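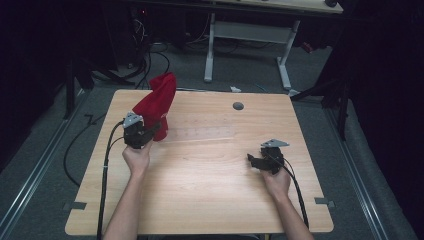

One reader of our last edition wrote to say that she had run a linen room for most of her working life and still couldn't tell a trainee how to find the first corner of a cloth. She could show it, she wrote, but the words came out wrong every time, and would we please put something in the book.

Chapter 4
Folding Small Flat Goods

In this chapter you will learn how to pick a crumpled cloth out of a pile, open it, square it on a table and fold it to a set size. The chapter covers napkins, hand towels, dish cloths and cleaning cloths. Sheets and table linen need two people or a larger surface and are left for the next chapter.

Terms used in this chapter: hem, selvage, face, lead corner, quarter fold, third fold, stack edge.

4.1 Why start with small cloths

Most linen rooms handle far more small pieces than large ones. The laundry at the Duvholm hotel, which we use for the worked problems in this part of the book, sends out up to 1525 napkins on a busy day in May and only 185 tablecloths. A few seconds lost on each napkin costs more than a badly folded tablecloth does.

Small cloths also show nearly all of the problems you will meet later on. They twist, they cling to each other, and they come out of the dryer in a ball with every corner tucked inside. A cloth lifted from the middle hangs in a peak with its edges gathered underneath. You can learn its color and its weight that way but very little about its shape.

4.2 Finding the first corner

Lift the cloth with one hand at any point and let it hang. Look for the lowest point. On a square or oblong cloth the lowest point is usually a corner, though a deep fold can fool you. Take hold of it with your free hand and let go with the first. The cloth will drop and hang from the corner you have just taken. This is your lead corner.

Now run your free hand down one hem — not the selvage, if the cloth has one — until you come to the next corner. Hold both corners apart and give the cloth a single light shake. Most of the creases will fall out. Lay it on the table with the far edge down first and draw it toward you.

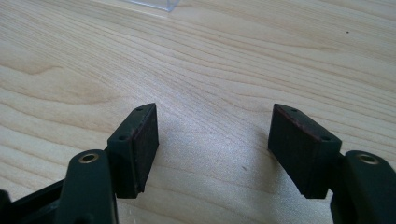

If the second corner doesn't come easily, put the cloth down and start over. Trainees tend to pull at it, which stretches the hem and leaves a wave that no folding will hide. Starting over is quicker.

Work on a surface that is smooth, clean and level. Bare wood and laminate both do well. A padded ironing surface grips the cloth and makes it hard to square. The table should be high enough that you can reach the far edge without bending at the waist.

4.3 Face up or face down

Before the first fold, decide which side is to show when the cloth is finished. Terry cloths from Hestik have a printed care mark on the back, and it should end up inside. Plain weave cloths such as the Arov 319 are the same on both sides, so check the hem: the side with the turned edge is the back.

Lay the cloth with the back up, smooth it from the center out to the hems, and line up the near edge with the edge of the table. You are now ready to make the quarter fold.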